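Pillier BC-3 Precinct Ballot Counter 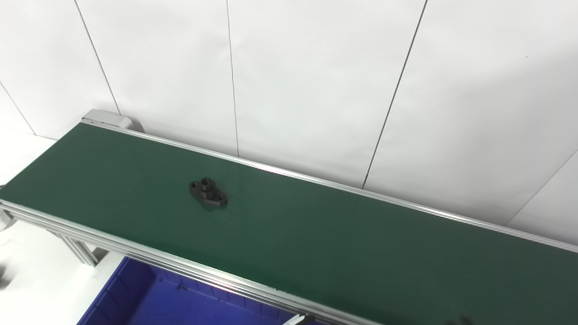

Pestalano, 9th December

The Pillier BC-3 is a tabletop paper ballot counter for polling stations and small central count rooms. It reads hand-marked ballots on both sides in a single pass and keeps a running total for each contest. The unit replaces the BC-2, which stays in support for existing customers but is no longer sold new.

Counting

Ballots are fed by hand, one at a time, or in stacks of up to 100 through the optional Rahimi feed tray. The reader accepts a sheet in any of its four orientations. A ballot with too many marks in a contest is returned to the voter with a message on the display, and the voter may take it back or confirm it as marked. Blank ballots can be treated the same way or accepted without a message. The setting is made before polls open and cannot be changed while a count is in progress.

The sealed ballot box under the reader holds 2,000 sheets of standard stock. A level sensor shows a notice on the official's screen at three-quarters full and stops the feed at capacity. Write-in ballots can be sent to a separate bin, which is fitted at the factory and must be specified at the time of order.

Records

Each ballot is stored as an image with a record of how every mark was read. Both are written to two removable memory cards. The cards sit behind separate locked doors, each with a loop for a numbered seal. If one card fails, counting continues on the other and the fault is entered in the event log.

The unit has no wireless hardware and no network port. Results leave the machine on the memory cards and on a printed tape. The zero tape is printed before the first ballot is accepted, and up to 3 copies of the results tape can be set to print automatically at close.

Power

Mains supply, 100 to 240 volts. The internal battery takes over without interrupting a count. Battery condition is tested at every start-up – a unit that fails the test will still run on mains but displays a service code.

Testing before an election

Pillier recommends a logic and accuracy test on every unit, using a marked test deck prepared by the election office. Test totals are held apart from live totals and are cleared when the unit is switched to election mode. The reference deck supplied with the BC-3 contains 1,157 sheets and covers light marks, crosses, ticks, folded ballots and marks outside the target area.

Ordering

Part BC3-S: counter with standard box
Part BC3-W: counter with standard box and write-in bin
Part BC3-T: Rahimi feed tray
Part BC3-C: memory cards, pair
Part BC3-P: tape paper, box of ten rolls

Ballot layout files can be prepared in Atance 3 or later. Files made with earlier releases must be opened and saved again in the current version. Orders for delivery before a November election should be placed by the end of August.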